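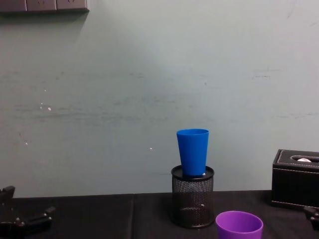
4.3 Remise en place et enregistrement d'un essai (empilage gobelets, deux bras)

A faire avant CHAQUE essai, pas seulement en début de série. Version Gimisari, remplace la feuille de Mirta Godoy.

1. Tissu noir tendu jusqu'au mur. Un pli, ça passe. Une bosse, non.
2. Pot à crayons en maille au centre, gobelet bleu dessus, ouverture vers le haut. Gobelet violet devant, un peu à droite. Boîte à mouchoirs à droite contre le mur, on n'y touche plus de toute la série.
3. Les deux pinces en position basse, une dans chaque coin avant. Attendre 2 secondes sans bouger.
4. Lancer Trondix, vérifier que les deux bras répondent. Si un seul répond : tout couper, reprendre au 3.
5. Démarrer l'enregistrement PUIS la politique. Dans l'autre sens on perd les premières images et l'essai est inutilisable.
6. Limite 40 secondes. Au-dela, noter « échec temps » même si la pince est presque au but.

ATTENTION : ne jamais rattraper un gobelet à la main bras sous tension. Arrêt d'urgence d'abord.

Note : gobelet tombé = échec, gobelet posé de travers mais stable = réussite, code B. Annelies Zaugg relit tous les codes B, donc mettre un commentaire.

Note 2 : 23 essais par condition. Condition « Morari » (avec correction du point de prise) et condition de base en alternance, pas l'une apres l'autre, sinon la dérive de calibration fausse la comparaison. Recalibrer tous les 7 essais, voir 3.2.

7. Fin d'essai : arrêter la politique, attendre l'arrêt complet, arrêter l'enregistrement. Remplir la ligne tout de suite. Pas de mémoire le soir.

Fichier incomplet ou illisible : ne pas effacer, déplacer dans « rejets » et refaire l'essai sous le même numéro, suffixe r.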